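Work and Automation, Unit 6 handout
Sorting by hand, sorting by machine: what changes for the people at the table

Bring this to the seminar along with your notes on the Farkent packing hall. We will not go over the reading again, so please do it first.

1. The claim

The standard account of warehouse automation says that machines take the dull, heavy part of a job and leave people the part that needs judgment. Vendors say it, managers repeat it, and a good deal of the research takes it as a starting point. I'd like you to treat it as a claim that needs evidence, site by site.

Farkent is a useful case. The hall packs mixed fruit for gift boxes and small shops. Before the change it had 70 people on the packing tables. Two years later it had 22 at the tables and a further group, employed through an agency called Prarnunley, who showed machines how to handle fruit. The second group does not appear in the company's headcount. Keep that in mind whenever you read a figure for "jobs saved" or "jobs lost".

2. What the packers knew

Packers at Farkent sorted by feel. A soft spot on a mandarin, a cherry about to lose its stem, a peel that has gone slack - none of this was written down anywhere, and the pay scale gave no credit for it. The job was graded as unskilled.

Then the company wanted the same knowledge in a form a machine could use, and it became worth money. Ask who got the money. The Emudari system was sold to Farkent on a yearly license. The people whose hands supplied the examples were paid by the hour, at the old packing rate.

3. The new work

Demonstration work means picking up and putting down ordinary things with a hand-held gripper, many times over, so that the motion can be recorded. At Farkent the target was 200 good picks in a shift, and a pick that the software rejected did not count. Workers were not told why a pick was rejected. Several reported sore wrists by the end of August, a complaint the old tables rarely produced.

Two points for discussion:

Is this a skilled job? The grip has to be firm enough to hold and light enough not to bruise, and the worker feels the fruit only through the tool. The agency's contract calls it "light handling".

Where is the workplace? Some of this work can be done on any table with decent light, which makes it cheap to move and hard to inspect. A packing hall has a break room, a notice board and a safety rep. Ask what a table by a window has.
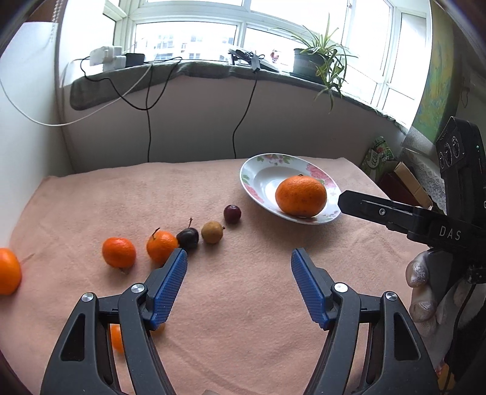

Ekinci objects that I am too hard on the new jobs: the old hall was cold, the shifts started before dawn, and plenty of packers would have swapped places on the spot. Fair enough, and the exit interviews back this up in part. But liking a warmer room is one thing and having a say over targets is another, and the interviews asked only about the first.

4. What to be careful about

The company reports that the machines handle 900 boxes a day. The report does not say how many of those were repacked by hand, or by whom. Nearly all the published numbers on this site come from people who were selling something or had just bought it. That doesn't make them false, but it does mean you should look for the missing half of each one.

For next time: pick one task at a place where you have worked. Write one page on what you knew how to do that was not in the job description, and what you would want in return for teaching it to a machine. Hand it in on paper.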